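Lunby Manipulation Club – Frequently Asked Questions

For students joining the cabinet project, and for anyone who has signed up for a recording slot and not yet read the sheet taped to the storage locker.

What does the club do?
We collect demonstrations of household tasks with handheld grippers and train small policies on them. This term's task family is doors and containers. Members work in pairs and submit one task each before the end of June.

Do I need to have taken a robotics course?
No. You need to be comfortable running a Python script from a terminal. Calibration and training are covered in the first two sessions by Kumaresan Salian.

Which grippers do we use?
The current build is the Wustico, revision 9. Older revisions have a different finger mount and their recordings cannot be mixed with the new ones. If you are unsure which one you picked up, ask before you record.

How many demonstrations do I need?
200 accepted demonstrations per task. Rejected takes do not count. Pairs usually split the total evenly, but this is up to you.

How long may one demonstration be?
Up to 30 seconds. Start with both grippers clear of the cabinet and end the same way. Anything longer is dropped by the import script without a warning.

What is the setup for the cabinet task?
The white two-door cabinet goes on the wooden table with the black fabric hung behind it. Leave the stickers on the doors. Small items such as the glass bottle and the yellow cloth may stand beside the cabinet, and you should move them between takes. Hold the tool by its pistol-style handle and bring the jaw in from the front.

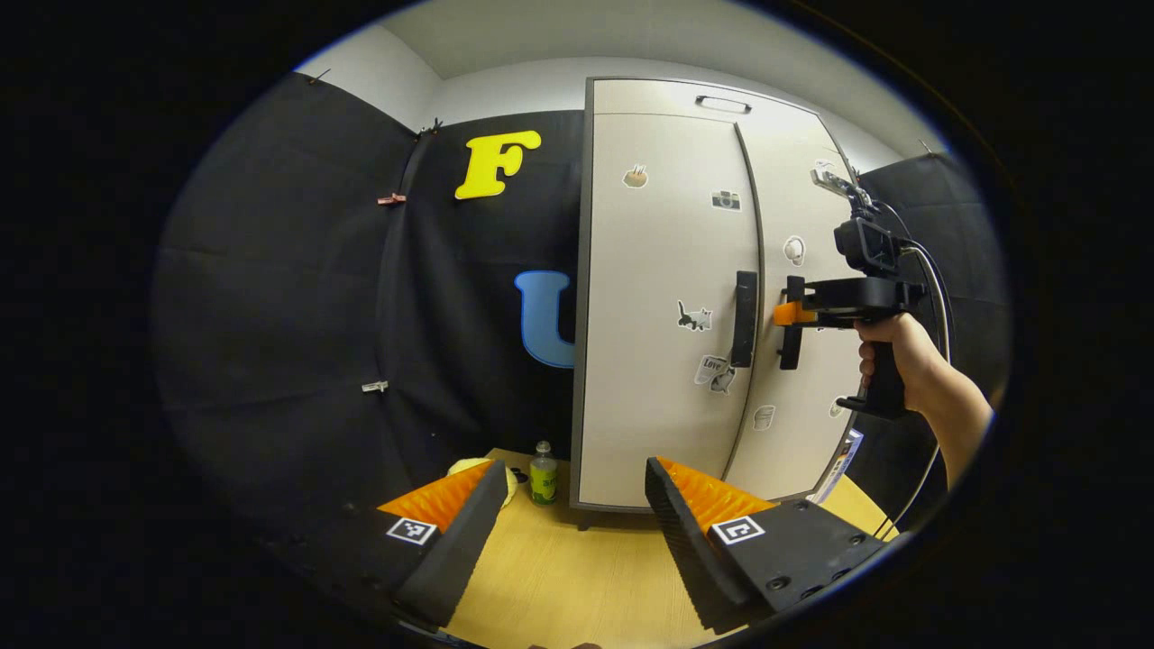

Can I use one gripper instead of two?
Yes, for single-door tasks. Enter "single" in the arms field of the log. Do not switch partway through a set – the loader reads the field once per set and applies it to every take.

Why are my takes being rejected?
The most common cause is the finger tags. The script reads the gripper opening from the square markers on the fingers, and if a tag is covered or scuffed the opening value drops out. Wipe the tags with a dry cloth. If that does not help, print a new pair from the Arumugam folder at 100% scale.
The second cause is moving too fast near the handle. Blurred takes fail the tracking check.

Do I have to recalibrate every session?
Recalibrate if the camera has been removed or bumped, or if the fingers have been changed. Otherwise load the last saved file.

Where do the files go?
On the Cumton drive, in a folder named with your pair number and task. Copy the log along with the video. A folder without a log is skipped at import.

Can I train on another pair's data?
Yes, after both members of that pair have marked the set as final. The shared door set currently holds 541 demonstrations and is open to all members.

What if I break a finger insert?
Put the broken piece in the tray marked REPAIR and write the gripper number on the board. Spares are in the second drawer. Inserts are replaced in pairs – a new one facing a worn one changes the grip.

Who do I contact?
Anil Bangera for room access and slots, Kumaresan Salian for anything involving code or calibration. Slot changes must be in by 4 p.m. the day before.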